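Notebook, Trullgate workshop
June 2018

Subject: shutdown crashes and lost readings on the logging PC, Grewal bench

Background. The logging PC takes readings from the humidity cabinet over a serial line and writes them to a flat file. Since the move to the Udetti acquisition software the log has had gaps. The cabinet has its own display and chart recorder, and the chart shows no gaps at all, so the sensor and the cabinet controller are cleared. The loss is between the serial port and the disk.

Counted the missing records against the chart for the whole of the last run. Expected 1,266 records, found 1,182. That leaves 84 missing. They are not spread evenly. Most fall in runs of consecutive records, and the longest run is 18.

First idea: baud rate mismatch. Ruled out. A mismatch gives garbage characters, and every record that reached the file passes its checksum. Swapped the cable anyway for the short shielded one from the Flenside rig. No change.

Second idea: disk full or permissions. Ruled out. Plenty of space, and the gaps begin and end cleanly on a record boundary with no partial lines.

Third idea: the machine is stalling. The system event log has restarts in it. Compared the restart times with the gaps and every long gap has a restart inside it. The short gaps, one or two records each, do not. Two separate faults, then, and I had been treating them as one.

Short gaps

These come from the file rotation. Udetti closes the old file, renames it, opens a new one, and does not service the serial buffer while it does so. If a record arrives during the rename it is lost. Dario Colombo found the setting for this in the acquisition section of the config file. Buffer length was left at the default, which holds less than one full record in our format. Raised it to hold four records. Forced a rotation by hand twenty times with the cabinet sending at the fastest rate it allows. No losses.

Also moved rotation from hourly to daily. Hourly was set for the old software, which could not handle large files. Colombo's plotting script expects the hourly names and will need changing. He has the new naming pattern.

Long gaps

Restarts without a shutdown record. No crash dump, so the operating system did not see it coming. That points to power, heat or memory.

Power: put the supply on the line monitor overnight. No dips outside tolerance. Checked the wall socket and the distribution strip, both sound. Substituted the spare supply and got a restart the same afternoon, so the original supply went back in.

Heat: temperature readout at the last sample before each restart was normal in every case. Fans turn freely. Cleaned the filter regardless; it needed it.

Memory: ran the memory test with all modules fitted. Errors on the second pass, always in the same address range. Ran it again with one module at a time, same slot. One module fails, the others pass. Moved the failing module to a different slot and the errors went with it, so the slot is good.

Case laid on its side on the bench for the swaps. Processor left in its socket throughout. Note for next time: take the side panel off completely before starting on the memory. 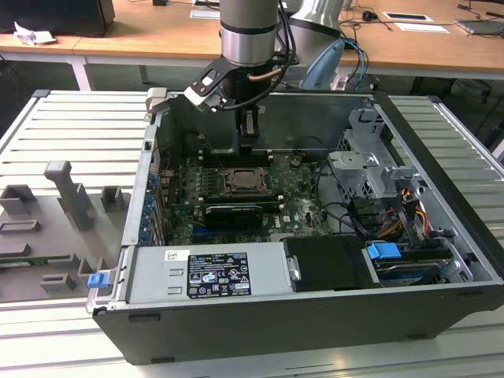
Result after module removal

Machine run for 154 hours with the bad module out and the new buffer setting in. No restarts. Record count agrees with the chart for the full period.

Total memory is now lower than the Udetti notes recommend. Peak use over the run stayed under half of what remains, so I am leaving it. Replacement module requested, same part number as the others. Do not mix in the odd ones from the spares drawer; they are a different speed and will pull the rest down to match.

Treatment of existing data

The earlier runs are usable with care. Short gaps can be interpolated, as cabinet humidity changes slowly compared with the sampling interval. Long gaps should not be interpolated. Read the values off the chart and enter them with flag C in the status column. Any door-open event falling inside a long gap has to come from the chart as well, since the door switch is logged through the same port.

Open items

Plotting script, new file names (Colombo).
Label the failed module and keep it out of the spares drawer.
Set the PC clock against the cabinet clock. They differ by a few seconds and the difference is growing. No effect on the counts above, but it made lining up the restarts slower than it should have been.
Copy the revised config to the Flenside rig, which has the same default buffer.
Repeat the record count in September, before the long soak starts.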